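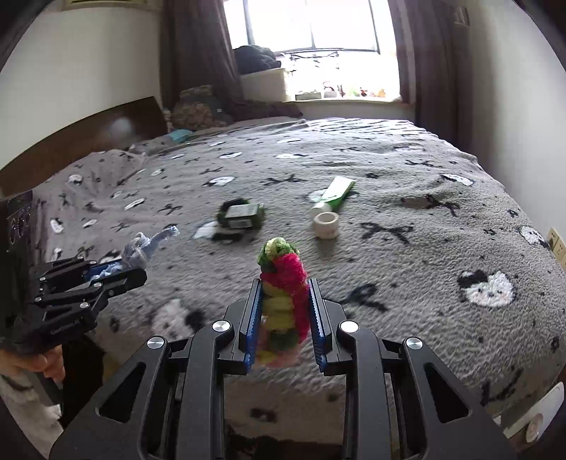 Week four is the Dundport fault, my favorite one to teach, since I was the person who signed off on the code. The short version is that a gripper let go of things it was holding, over and over, because the software was sure it was holding nothing. To see how that can happen, think about what a pair of parallel jaws feels. Look at the two grippers over the bed. The one in the middle has its blue pads around a fat, fuzzy knitted toy, so the fingers are stopped well apart and the gap tells you plenty. The one on the left has a crumpled plastic bag hanging from its jaws, and a bag is mostly air and a very thin sheet. Pinch a single layer of that and the gap is, for all practical purposes, zero. Keep those two in your head for the rest of the hour.

What we had at Dundport

A two-arm tidying cell called Uvura. Mixed household stuff came in on a tray, each arm picked an item and dropped it in a bin. Jaw force was capped at 40 newtons. After each close, the controller checked the gap between the fingers. More than 4 mm, it said "holding" and went on to the lift. Less than that, it said "missed," opened the jaws, backed up and tried again.

That's the whole check. One sensor, one threshold. I wrote it in an afternoon and it passed every test we gave it, and every test we gave it used soft toys, boxes and tubes. (You can see where this is going.)

What went wrong

Over a run of 2,130 picks the log showed 37 misses that didn't look right to Chiharu Sakamoto, who was reading through it for a different reason altogether. They came in bunches. A real miss usually gets fixed on the second try, and these went three, four, five tries deep. She pulled the video and there was the arm, pinching a bag perfectly well, opening up, dropping it, and going back for it. The bag landed somewhere new each time. Sometimes it landed outside the tray.

So far that's just a silly robot. The part that made it a safety report is what people did about it. Walter Benavides was running the cell, and he got into the habit of reaching in and moving the bag back while the arm was backed off. From where he stood the arm looked idle. It was in the middle of a retry, and the retry had no pause before it closed again. The jaws came down on the side of his glove. He was fine, a bruise and a bad mood, and he hit the stop himself.

Reading the cause chain

I want you to do this one backward, starting from the glove. When I give it to a class, most people write "operator reached into cell" and put the pencil down. Please don't! Ask why the reach seemed okay. The status light was green during a retry, same as at rest. Then ask why he was reaching at all, and you get the dropped bag, and then the false miss, and only then my 4 mm line. There's also a branch off to the side that people skip: the door switch had been set to slow the arms down, and slow is still moving.

Nathalie Perron, who ran the review, made us write down each link with the evidence next to it. Where we had no evidence we had to write "guess." There were more guesses than I liked.

What we changed

The door switch now stops both arms, full stop. That went in the same day, before anybody touched the grip code.

Retries are limited to two. After that the cell halts, the light goes amber and a person has to reset it from outside.

The holding check no longer trusts the gap alone. We read motor current as the jaws close, and then look again with the wrist camera after a small lift. Neither is great by itself. Current can't tell a pinched film from two pads pressed together — we tried — so for bags the camera is doing most of the work.

The test set got bags, paper scraps, socks and a thin cloth. Hernán Cuadros still adds to it whenever something at home annoys him.

For next time

Draw the cause chain on one page, glove at the top. Mark every link as seen, logged or guessed. Then pick one object you own that would fool a gap check in the other direction, so the jaws stay apart and the software says "holding" when the grip is bad. Bring it with you if it fits in a backpack. Read the Mosquera notes on interlocks too, at least the first section, as we'll start there.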